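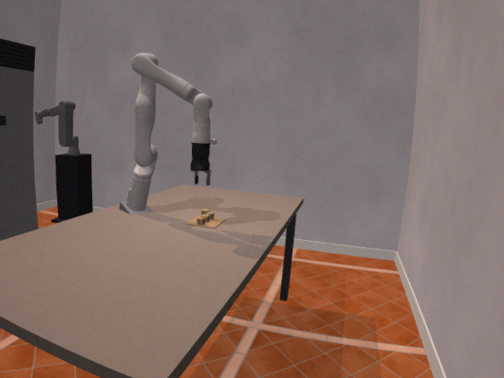

One reader of the last write-up, Leite, asked why the arm needs a hover point at all when it could just drive straight to the block. Fair question. Short answer - you can, and it'll plow through every other block on the way.

So, step by step, for new people in the Trununwood robotics club. Everything in the simulator first. No exceptions.

What you need
- the Pluva scene file from the club folder
- the starter script
- patience

Step 1. Load the scene, hit reset. Wait till the arm stops moving before you touch anything.

Step 2. Open the gripper all the way. Do this before the move, not during. Half the crashes in June were from doing both at once.

Step 3. Set the hover point. Directly over the block, 200 mm up, fingers pointing down. Save it as its own pose, you'll reuse it.

Step 4. Go down slow. Only the height changes here. If your x or y numbers are drifting you've picked the wrong frame, go back and switch to base.

Step 5. Close. Then wait 2 seconds. The script doesnt do it for you and if you skip the wait the lift starts too early.

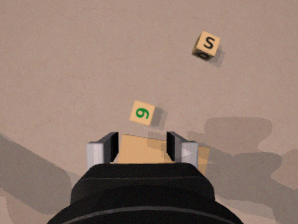 Step 6. Lift straight up, back to the same hover height. Then sideways. Never both together till you've got a clean log.

Step 7. Check which block you went for. The letter and number ones are small and they get turned every reset, so don't hard code the angle. Read it from the scene each time. A 6 and a 9 will fool your label reader, use the block ID insted.

Step 8. Place, open, back up to hover. Save the log.

If it goes wrong
Block slides out - close the gripper further, or grab lower down.
Arm stops halfway - probably a joint limit. Move the hover point closer to the base.
Nothing happens at all - you forgot to unpause. Everyone does.

For the Hincombe meet we need a full log from each team. Ours so far is 1,182 tries, 728 of them clean. Send yours in as plain text please, one line per try, no screenshots.

Stacking is the next page, still writing it.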